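Jarnbridge Library Drops Late Fees, Discovers It Owned More Books Than It Thought

Local news

The Jarnbridge Public Library stopped charging late fees at the beginning of August, and the town has responded by returning things it had evidently been keeping under the bed since high school.

By the end of the month 468 overdue items had come back through the slot on Truma Street, according to the library's own tally, which is taped to the side of the front desk and updated in green marker. The oldest was a guide to home canning due back before the current building existed. The library checked it in, found that the shelf it belonged on is now a restroom, and has put it on display next to the water fountain while it decides what to do.

Under the old rules a late book cost its borrower 12 cents a day, up to the price of the book, after which the card was frozen until somebody paid. Most people with frozen cards did not pay. They bought paperbacks at the drugstore, or borrowed on a spouse's card, or took up television.

"We were spending more on stamps than we were getting back in dimes," said library director Assunta Santoro, who brought the proposal to the town council twice before it passed. The first time, the discussion was pushed to the end of the agenda behind a leaf pickup schedule and the meeting ran out of time. The second time it went ahead of the leaves.

The council vote was not close, although it was long. One member wanted to know what would stop a person from borrowing a book and simply never bringing it back. Santoro replied that this had been going on for years under the fee system as well.

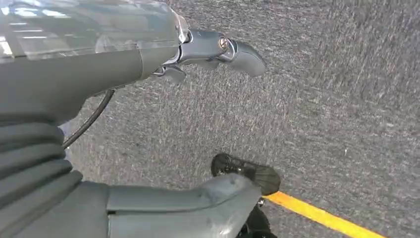
Saturnino Montoya told the council he had paid every late fee he ever owed, on time, and would like to know whether the town planned to refund him. He had brought the receipts in an envelope. The council thanked him for his comments and moved on, and he stayed to the end of the meeting in case they moved back.

He isn't alone in that. The library's comment box, usually reserved for remarks on the thermostat, has collected a fair number of notes from borrowers who feel that good behavior has gone unrewarded. One suggested a plaque. Another suggested that anyone who returned a book more than a year late should have to read it aloud in the lobby, start to finish, which would be hard luck on whoever has been holding on to the two-volume history of the Bratu Canal.

Frozen cards are being thawed in batches. There were 600 of them when the new policy took effect, and each has to be cleared by hand in a catalog program the library bought secondhand from another county and has never fully trusted. The program still believes the library has a branch on Ivano Road. It does not. It had a bookmobile that used to park there, until the muffler went.

Borrowers who want to know if their card is working again can call the desk or come in. They can also try the website, though at press time it was still listing the old fee schedule, the summer hours from two summers ago and a puppet show.
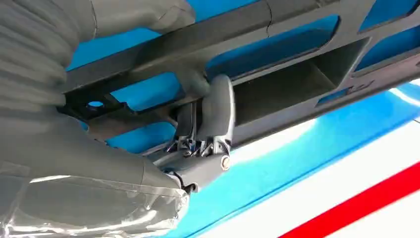 Local news · 4 min read

The new arrangement does have limits. A book that is more than six weeks overdue will be marked lost and the borrower billed for a replacement, but the bill disappears if the book turns up in readable shape. Santoro declined to define readable. She did say that a copy of a popular diet book returned in August with most of a lasagna recipe's ingredients on it had been judged to fall outside the definition.

DVDs are covered by the same rules. So are the cake pans, which the library has lent out for years and which come back less reliably than anything with pages. The bundt pan has been gone since spring. There is a waiting list for it anyway.

As for the money, the town budgeted $400 in late fee income for the year, a figure that would have covered the paper towels. The council made up the gap by trimming the line for decorative banners on Truma Street, so downtown will keep its autumn leaf banners up through winter. Several merchants said they hadn't noticed the banners changed.

Foot traffic at the library is up, by the staff's reckoning, and so is the number of people who stop just inside the door and look as if they expect to be tackled. A few have slipped their books onto the return cart and left at a brisk walk. One man handed over a grocery bag of westerns and gave a full account of his divorce, which the desk clerk said was more explanation than the policy requires.

The return slot got so full on one weekend that the bin under it jammed, and books had to be fished out from above with a coat hanger. A larger bin has been ordered. Until it arrives, people with more than a few items are asked to bring them to the desk during open hours, where they will not be scolded. Santoro said she has spoken to the staff about facial expressions.

The council will look at the policy again next summer. Montoya has asked to be put on the agenda, and he would like to go before the leaves.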